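双腕の箱詰めタスク、アクションチャンク長を変えて比べた結果

2023-05-05

2月から続けていた模倣学習の比較がひと区切りついたので、数字と設定を残しておく。対象は双腕での梱包タスク。緩衝材と小さな植木鉢を段ボール箱に入れる。方策が一度に出力する行動列の長さ(以下チャンク長)を変えると、どこで成功率が変わるかを見たかった。

データ

遠隔操作で集めたデモは828本。最初は作業者ごとに手順がばらばらで、植木鉢を先に入れる人と、緩衝材を先に敷く人が混ざっていた。学習させると、両方の腕が中央に寄ったところで止まる方策ができた。どちらの手順に進むか決められない状態だと思う。途中から「緩衝材を敷く、植木鉢を入れる、残りの緩衝材をかぶせる」の順に統一し、古いデモのうち順番の違うものは学習から外した。828本は外したあとの数である。

収集と再生には自作のツールVuloを使っている。関節角と画像の時刻合わせをするだけの小さなもので、同期のずれが大きいフレームを自動で捨てる。この処理で捨てたフレームは3,879枚だった。全体から見れば少ないが、つかむ瞬間に集中していたので、最初に気づかずに学習したときはグリッパーを閉じるタイミングが目に見えて遅れた。

環境

作業台は木の天板を黒い金属フレームで囲んだもので、左右に一本ずつ腕を付けている。箱はふたを開いた状態で台の奥側に置く。植木鉢は箱の左、緩衝材は手前に置き、位置は試行ごとに変える。
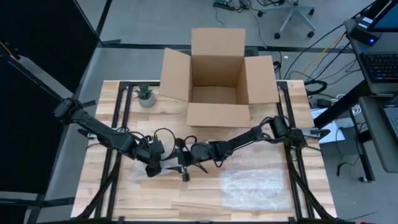

方策の設定

方策はLirkiaと呼んでいるTransformerベースのもので、入力は画像と両腕の関節角、出力は両腕の目標関節角の列。チャンク長は短、中、長の三条件で、それ以外はすべてそろえた。推論はチャンクを最後まで実行せず、途中で次の予測を重ねて平均する。平均の重みは新しい予測を大きめにした。

評価は各条件で同じ初期配置の一覧を使い、箱の中に全部入って両腕が箱から離れたら成功とした。袋の端が箱の縁から出ている場合は失敗に数えた。ここは迷ったが、甘くすると条件間の差が消えてしまう。

結果

短い条件は動きが細かく震えた。植木鉢はつかめるが、緩衝材のように柔らかいものを両側から寄せる動作になると、左右の腕が互いを待つような挙動になり、時間切れが増えた。

長い条件では動きは滑らかになる。ただ、つかみ損ねたときの反応が遅い。空のグリッパーをそのまま箱の上まで運び、何もない状態で開いて戻ってくることが何度もあった。

いちばんよかったのは中の条件で、失敗の種類も偏っていなかった。内訳を見ると、平らな緩衝材の端をつかめないものが多い。半透明で下の木目が透けるので、画像から縁の位置を取りにくいのだと考えている。照明を少し横から当てると改善したが、条件を変えたことになるので今回の集計には入れていない。

事前学習の有無

以前に別の課題で作ったデータセットVidaで事前学習した重みからも始めてみた。片腕で物を拾うだけのデータなので、あまり期待していなかった。最終的な成功率はほとんど変わらず、学習初期の立ち上がりだけが早かった。デモを7分の1に減らした場合は差がはっきり出て、事前学習ありのほうがよかった。データが十分にあれば要らない、という程度の結論にしておく。

うまくいかなかったこと

損失の値はチャンク長の選択にほとんど役に立たなかった。検証損失が一番低いチェックポイントより、800エポック目まで回したもののほうが実機では安定していた。結局、実機で試さないと選べない。評価に時間がかかる原因はほぼこれである。

もう一つはケーブルで、腕を中央に寄せると関節の上でたるんだ線が重なる。引っかかると片方の腕の追従が遅れ、方策の問題と見分けがつかない。ログの目標値と実測値の差を見て、差が大きい試行は取り直すことにした。

次にやること

緩衝材の縁の検出を補う目的で、手首側のカメラを足した条件を試す。評価用スクリプトはUmtonという名前でまとめ直しているところで、初期配置の一覧もそちらに含める予定。箱のふたを閉じる動作も加えたいが、ふたの折り目の硬さが箱ごとに違い、デモを集める段階でつまずいている。当面は同じロットの箱だけで進める。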